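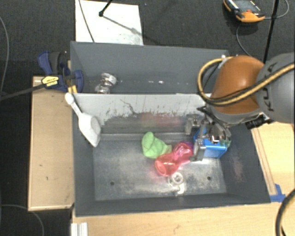
Bin picking at the Cenus open day

Visit notes, March 29, 2021

The Cenus hall is at the back of the Saxena site, a short walk from the visitor car park. I went mainly for the bin picking cell, as we are looking at something similar for our returns line at Surkinska.

The cell

The arm is a KUKA in the usual orange, with its cable bundle run along the outside of the wrist. It works over a dark grey metal bin split into two compartments, and the bin is held with a bar clamp on a wooden bench. Cenus said the clamp stays until the Sukinell fixture arrives in October. The near compartment has sloping walls and a bare metal floor, well scuffed and quite reflective. A red translucent cup throws a pink patch onto the metal beside it, and I would expect that to trouble any colour-based segmentation.

The parts

Cenus uses household plastics for the demonstration: cups in green and red, a blue box-shaped piece, a white scoop and a few clear items. The green and red cups were lying against each other near the middle of the floor, with the gripper finger right beside the red one. The scoop leaned on the left wall with its handle over the rim - an awkward pose for a two-sided grasp.

Figures given on the day

Picks logged in the previous week: 465
Picks completed without help: 400
Distinct objects in the test set: 58
Bench to control rack, cable run: 130 cm

The failures were not broken down by object. I asked for the clear parts separately and was told the split would be sent on.

Points for our own line

Cable routing needs a closer look. A bundle that loops out past the wrist takes up room near the bin walls, and our totes are deeper than this bin. We should also ask for a trial with a matt liner on the floor. Parking is free before noon, and the sign-in desk wants photo ID.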